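Subject: Re: Push rod vs. two-finger on the block board, first numbers

Replying inline to the June message. Short version: we have the rod mounted and running, and I would not go back to the two-finger gripper for this task.

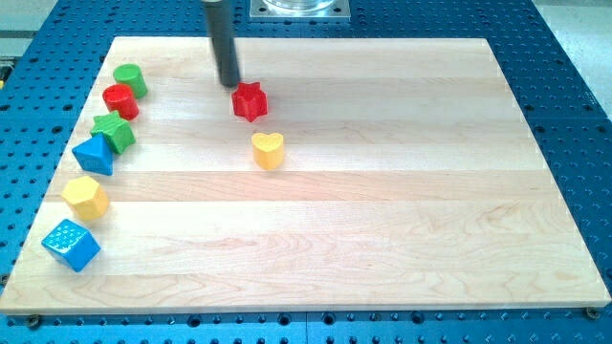 ## Setup

- Board: maple, on the perforated table. Eight plastic blocks: cylinders, stars, a heart, a triangle, a hexagon and a cube, in red, green, blue and yellow.
- Tool: plain dark rod, vertical, rounded tip, hanging below the clear cylindrical part and the square plate.
- Controller: Lidholm, position mode, streaming at 125 Hz. The Nolance controller is still on the shelf and gets its turn next.
- Arm: Zeleke, same unit for both tools.

## Quoted message and replies

> Before you commit to the rod, have you looked at how much of the error is the tool and how much is the controller? On our cell the two-finger gripper was fine once we slowed the approach.

Partly. Slowing the approach helped the gripper with the cylinders and did nothing for the star blocks. The fingers close on a point and a notch, the block rotates, and the release position is off by whatever the rotation was. The rod never closes on anything, so that source of error goes away. It brings its own: a push that misses the center of the block turns it, and the correction costs another push.

> What are you counting as a success?

Block center within 12 mm of the target at the end of the episode, any orientation. If you need orientation, ignore our results, the rod is poor at it.

> How many episodes?

1003 with the rod, 499 with the gripper. The gripper set is smaller and I stopped it early when the finger pads began to wear. I don't think the two sets should be compared beyond the first digit until the pads are replaced and the gripper set is brought up to size.

> Does the tip catch on the board seams?

No. We set the tip clearance above the board by touching off at the four corners and fitting a plane. With a single touch-off in the middle it dragged near the front edge. If your board is bolted down at the corners, check it again after tightening.

> Which camera are you using?

Fotik, fixed, looking down at an angle. Two problems so far:

1. The glossy blocks throw highlights. The yellow ones are the worst and the segmentation drops part of the top face. Lower exposure fixed most of it. A polarizer fixed more, but then the blue blocks got too close to the blue table for the color threshold.
2. The rod hides whatever is directly behind it. We retract to a park pose before each detection, and that is now the slowest step in the cycle.

## Open items

- Repeat the runs with the Nolance controller at the same rate. I expect lower lag on short pushes and no change on long ones.
- Try a softer tip. The current one slides along the flat side of the cube when the push angle is shallow.
- Second camera from the opposite side, to drop the park move.

If anyone has run a rod on the Lidholm in force mode, please post your gains. Ours oscillates on contact at anything above the default, and the manual only covers grippers.

Logs are in the usual directory. The rod files use the new column order, with the tip position before the joint angles.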